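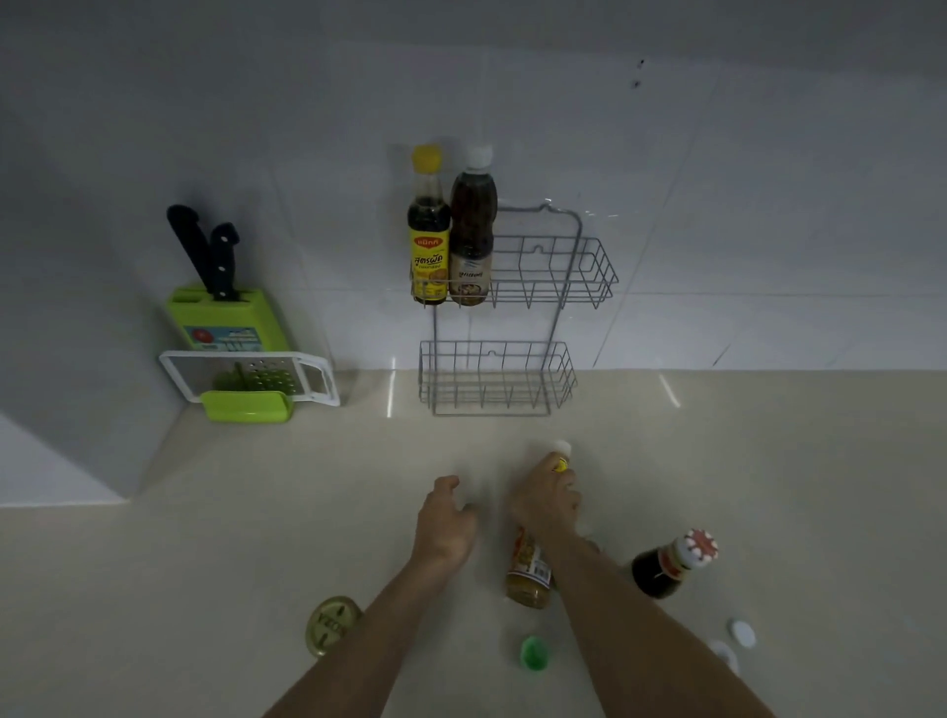 Stornville Community Kitchen: where we're at, May

Search this site Enter keywords Go

Hi Ladan,

You asked for something shorter than last time, so I'll try! The big news is that the Tuesday lunches are properly under way and we served 600 meals over the term, which is a fair bit more than I put in the application. Most of that is soup and a roll, but Sharada Ramasamy has been doing a dal every second week and the queue for it goes out past the bike racks.

Cooking classes

We planned on five classes and ran all five. The knife skills one filled first (I'd have bet on bread), and Tudur Lewis has offered to teach it again in the evening for people who work. The preserving class was quieter than I'd hoped. I put it on the same night as the school concert, my mistake, and I've moved the next one.

Money

We've spent 87 per cent of the grant. Groceries went over, mostly cooking oil and cheese, and I covered it from the equipment line after checking with you by phone. The big stock pot came in cheaper than quoted, so that helped. Hall hire is paid up to the end of winter. Norbert Pešek has all the receipts in a folder and can scan them whenever your office wants them.

What's been tricky

The hot water! It went off twice and the second time we had to finish the washing up at Ileana Iordache's place across the road, ferrying trays in her station wagon. The plumber has ordered a part. I've also had trouble getting word out to the Langlois Street flats, where the noticeboard is locked and my emails to the building manager bounce. I'm going to go round with flyers and knock on doors.

Next few months

I'd like to start a takeaway shelf, 50 frozen meals to begin with, labelled with what's in them and how to heat them. We need a second freezer first and I've got my eye on a used one. If you're happy for the leftover grant money to go towards it, could you send me a line saying so? Norbert likes these things in writing.

Come by for lunch any Tuesday, we start serving at noon.

Last updated: May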